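Articling at a small firm: will I still be able to move into in-house work?

Posted by Nelly Ñahui in Legal Careers

I'm finishing third year and have an offer to article with Varghese, a firm of four lawyers doing mostly wills, real estate closings and a bit of small business work. I like the people and the office is close to home. The thing is that I'd eventually like to be in-house counsel somewhere, probably for a company that makes or ships things. Before law school I worked in the order department at Grasteo and the contracts side of it was what got me interested in the first place.

My career adviser says in-house departments hire from big firms and I should hold out for one. I've sent a lot of applications and this is the only offer I have. I have until the end of the month to answer. Has anyone here gone from a small practice to in-house? Did the articling firm matter? I'm also wondering if I can ask for some commercial work before I sign, or if that would look bad.

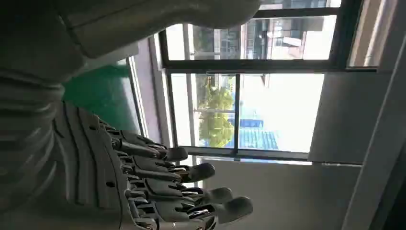 Page last changed: 2 October 2025

3 answers

Nathalie De Haan

I did this. I articled with a sole practitioner and her associate, stayed on for four years after my call, and then went in-house at Kilarero, where I still am. My file list at the small firm was leases, shareholder agreements, collections and the odd wrongful dismissal. When I interviewed, they asked very little about where I articled. They wanted to know if I could read a supply agreement, mark it up and explain the changes to a sales manager in ten minutes.

What did help was keeping a list of the work I'd handled, with client names left out. Type of agreement, which side we were on, what I drafted myself and what I only reviewed. By the time I applied I could answer every question from that list. Start it in your first week.

On asking about commercial work, yes, ask. Do it by phone or in person with the lawyer who will be your principal. Say you'd like to see some of the small business files and ask how those are divided up. It's a normal thing to ask. Your articling plan should list the areas you'll be exposed to, so get it written in there if they agree. Check your own law society's rules on what the plan has to cover, as they differ by province.
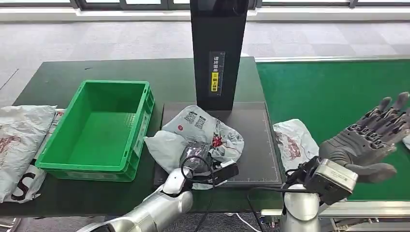
The other thing to look at is what happens after your call. Ask if they hired back the last student and what that person does now. A small firm can be very good for articles and have no room for you the year after, and you'd want to know that in the fall and not in May. If there's no hireback, ask if the principal would be willing to make introductions to business clients. Mine did, and two of those calls turned into interviews.

I'd also say that real estate is more useful than students think. Every company I've dealt with has a lease, and most of them haven't read it.

Jhosep Cáceres

Take the offer. You can't get called without articles and you have one in hand. I held out for a bigger firm and ended up a year behind my class.

Bláthnaid Phelan

I partly disagree with the first answer. It depends on the size of company you want. The large ones do screen by firm, and I've sat in on hiring where the small-firm résumés were put in a second pile. Companies with one or two lawyers on staff are different and will look at anyone who can handle a range of work. Midia hired me out of a seven-lawyer office and I was the only lawyer there for my first two years, so it was employment questions in the morning and freight claims after lunch.

If you have your heart set on a large legal department, think about articling at the small firm and then lateralling to a mid-size one for a few years. Take a course in commercial contracts through your bar association if you can get the fee covered. Don't turn the offer down without another one.

Comments

Nelly Ñahui: Thank you all. I called and asked about the business files and she said the last student did most of the incorporations. I'm going to accept.

Nidia Betancur: Does anyone know if a secondment counts toward the articling term in B.C.? I was told it does with approval but can't find it in writing.

Nathalie De Haan: Nidia, ask the law society directly and keep the e-mail.

Print this page
E-mail this page

Related topics

Switching principals partway through articles
What to put in a list of files for an interview
Is a paralegal background worth mentioning to law firms?
Part-time in-house roles outside the big cities
First-year associate pay in small towns
Who pays the bar course fees?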